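Über uns

Wer wir sind und was wir von Werbung halten

Wir sind eine Agentur, die Werbung prüft. Gegründet wurde Clorkico von Tamsin Merrick und Aarne Kauppinen, die beide lange genug auf der anderen Seite gesessen hatten, um zu wissen, wie eine Kampagnenbilanz zustande kommt. Man beginnt mit dem Ergebnis, das der Vorstand sehen möchte, und sucht dann die passende Kennzahl. Für Reichweite findet sich immer eine.

Heute arbeiten zehn Leute bei uns. Wir gestalten keine Anzeigen, wir kaufen keine Sendeplätze, und wir nehmen keine Provision von Vermarktern. Unsere Kunden schicken uns Mediapläne, Agenturverträge und Abschlussberichte, und wir lesen sie. Das klingt langweilig und ist es oft auch.

Vergleichende Werbung

Ein großer Teil der Anfragen kommt von Unternehmen, die gerade von einem Mitbewerber angegriffen wurden. Der Konkurrent hat ein Plakat gehängt, auf dem der eigene Name mehr oder weniger deutlich vorkommt, und nun soll innerhalb von zwei Tagen zurückgeschlagen werden. Meist liegt der Entwurf schon bei, samt Wortspiel.

Wir raten in solchen Fällen fast immer zum Abwarten. Das hat mit Vornehmheit wenig zu tun. Wer antwortet, bezahlt einen Teil der fremden Kampagne mit, und die Fachpresse freut sich über den Schlagabtausch vermutlich mehr als irgendein Käufer. Ob der Krach am Ende Marktanteile verschiebt, ist nach unserer Erfahrung selten sauber belegt. Uns werden regelmäßig Belege vorgelegt. Die meisten stammen von der Agentur, die die Kampagne gemacht hat.

Für den Versicherungsvermittler Plumside haben wir eine solche Antwortkampagne im Nachhinein durchgesehen. Befragt worden waren 3641 Personen, was nach viel klingt. Gefragt wurde allerdings, ob man sich an die Anzeige erinnere, nachdem man sie gezeigt bekommen hatte. Plumside hat den Bericht bezahlt, gelesen und im folgenden Jahr die Agentur gewechselt. Die neue verwendet denselben Fragebogen.

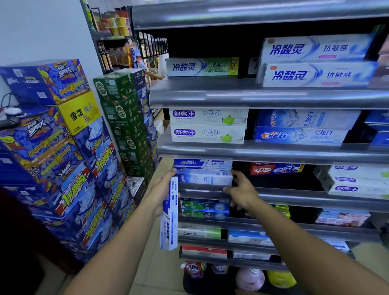 Seite zuletzt geändert: August, 16:40 Uhr (Redaktion: P. Kereama)

Wie wir arbeiten

Am Anfang steht ein Gespräch, das nichts kostet und in dem wir gelegentlich von einem Auftrag abraten. Danach sichten wir die Unterlagen. Wenn ein Vertrag Rückvergütungen vorsieht, wollen wir wissen, bei wem sie landen. Steht im Bericht ein Index, fragen wir nach den Rohdaten, und wenn es keine gibt, schreiben wir das auf die erste Seite.

Zur Auswertung benutzen wir Trakard, ein Programm, das Declan Hinds bei uns im Haus geschrieben hat. Es gleicht gebuchte mit abgerechneten Schaltungen ab. Künstliche Intelligenz steckt keine darin, auch wenn uns ein Berater dringend empfohlen hat, das Gegenteil auf diese Seite zu schreiben.

Unser Bericht umfasst höchstens 49 Seiten. Die Grenze ist willkürlich und stammt aus einem Streit mit einem früheren Kunden, der nach Umfang zahlen wollte. Sie hat sich gehalten.

Was wir nicht versprechen

Auf Seiten wie dieser steht üblicherweise, um wie viel Prozent die Kunden ihre Werbeausgaben gesenkt haben. Wir haben so eine Zahl auch einmal ausgerechnet und wieder gelöscht. Sie hing davon ab, welche Kunden man mitzählte und ob man die beiden mitrechnete, die ohnehin sparen mussten. Einsparungen sind außerdem nicht immer ein Gewinn. Manche Marke hat zu wenig geworben und gleichzeitig zu viel dafür bezahlt.

Preise für »Effektivität« haben wir nie eingereicht, obwohl es dafür inzwischen eine eigene Kategorie gibt. Die Teilnahmegebühr wird im Voraus fällig.

Die Leute

Tamsin Merrick leitet die Vertragsprüfung, Aarne Kauppinen die Medienanalyse. Declan Hinds kümmert sich um Daten und Technik. Aroha Hoani betreut die Kunden aus Banken und Versicherungen und hat die Methodik für unsere Reihe Pirzada entwickelt, in der wir Werbewirkungsstudien nachrechnen, sofern die Auftraggeber uns die Tabellen überlassen. Viele tun das nicht. Die Absagen führen wir am Ende jeder Ausgabe auf, mit Begründung, falls eine kam.

Paora Kereama verantwortet diese Website und beantwortet Presseanfragen. Zitate zum »Werbekrieg der Woche« geben wir nicht mehr ab.

Mitarbeiten

Zurzeit suchen wir jemanden für die Medienanalyse, gern aus einer Agentur. Ein Portfolio brauchen wir nicht, dafür einen Bericht, den Sie selbst verfasst haben und heute anders schreiben würden. Bitte schwärzen Sie vorher die Kundennamen.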